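Golara Forum > Manipulation > Faults and Safety
Thread: Left gripper drops force limit mid-task
7 replies, 300 views

tolstack_r
Joined June 2025
Dual-arm bench, fruit prep into a blender jar. Controller is a Gemier, task layer is Rirercombe. Both arms work over the same table.

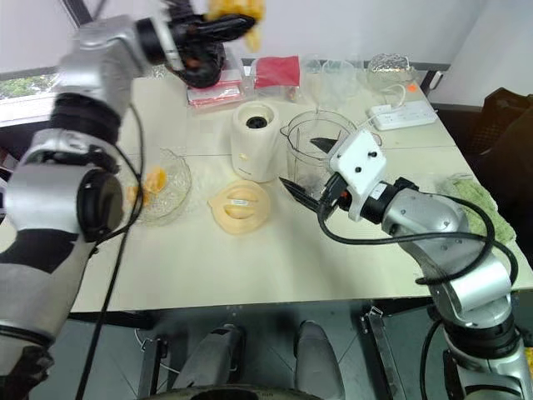
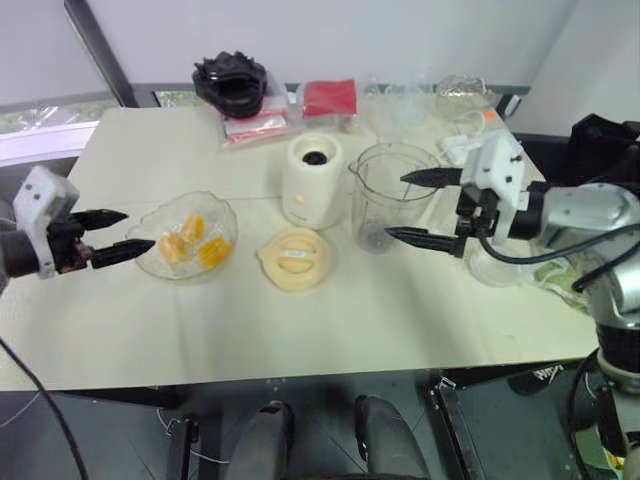
The fault is on the left arm only. The grip force limit is set to 7 N in the task file. After nearly 26 cycles the controller reverts to its default and the fingers close hard. No alarm, no log entry. Orange segments in the glass bowl are a poor load for this, as they give way before the current rises enough to trip anything. I only found it by plotting motor current. Restarting the task layer clears it. Has anyone seen the limit revert without a fault code?

deadband
Yes, on the older Cao driver. The watchdog resets the gripper node and the parameters reload from flash. Write the limit to flash and it will hold.

tolstack_r
Flash already has the right value. I read it back after the fault.

m_orrin
Then it isn't the watchdog. Check the cable. You have a black one hanging off each arm, and a brief dropout at the wrist will restart the gripper without touching the arm.

deadband
A dropout would log a comms error.

m_orrin
Only if it lasts longer than 300 ms. Shorter ones are filtered.

kv_latch
Separate point. The right fingers go into the jar or sit right beside it. Is the blender base on the same e-stop circuit as the arms? If not, fix that before chasing a parameter.

tolstack_r
It is not. Base is now unplugged until it is. Will log wrist voltage on the left arm and post the trace.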